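Notes for the February block, continued from the handout on fibers. Bring both. The reading by Dumisani Ngcobo is the short one, so there is no excuse.

## Laundry before the machine

We left off with soap, which most households made badly and used sparingly. Wash day in a town like Bralisari began at 2 in the morning, when somebody lit the copper. "Somebody" in the sources is nearly always a daughter.

The order of work hardly changed for generations:

1. Soak overnight.
2. Rub, boil, rub again.
3. Rinse until your hands stop working.
4. Blue, starch, wring, hang, and look at the sky.
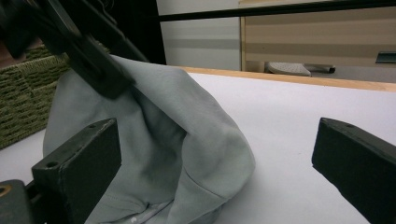
Historians used to skip over the water. Ngcobo doesn't. He reckons a family wash took over 60 buckets, carried from the pump and then carried out again dirty. Keep this figure in mind when you meet a diary that calls the day "pleasantly occupied." Check who wrote the diary, and then check who carried the buckets.

**Terms to know:** copper, dolly, mangle, bluing, bleaching green. A dolly is a stool on a stick. It will be on the test, and every year people write about toys.

### The commercial laundry

The Troltel Steam Laundry opened with 17 workers and a brochure promising "the end of drudgery." The drudgery had moved across the river, where it was paid by the piece. Wages were docked for scorching, for lateness and, in one ledger entry, for "singing of a low kind."

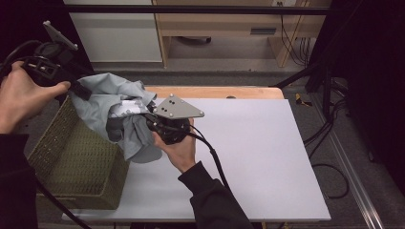 Sending out the wash also meant marking it. Families stitched initials or numbers in red thread, and the mix-ups filled the complaint book all the same. My favorite is the letter from a Mr. Marciniak, who received another man's nightshirts and wished it known that they were of better quality than his own. He kept them.

### The home washer

The Brata hand-cranked washer sold for 40 shillings, on installments. Its advertisements show a smiling woman with one finger on the crank. Owners' letters mention shoulders.
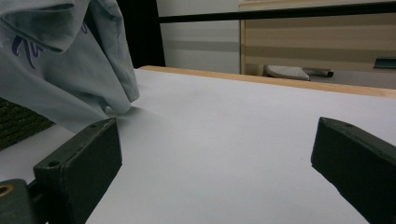 Now the argument we will spend most of our time on. As washing got easier, people washed more. Collars that had gone a week went a day, and sheets followed. Some writers see a clear gain in comfort and health, others see the same hours with higher standards bolted on. Ngcobo sits between them and is a little smug about it.

For discussion:

- Who gained time from the Troltel laundry, and who sold it?
- Is a complaint book good evidence of how often things went wrong?
- Pick one advertisement from the packet and say what it leaves out. One page. Handwriting I can read, please.

Next topic: ironing, and the burns chapter.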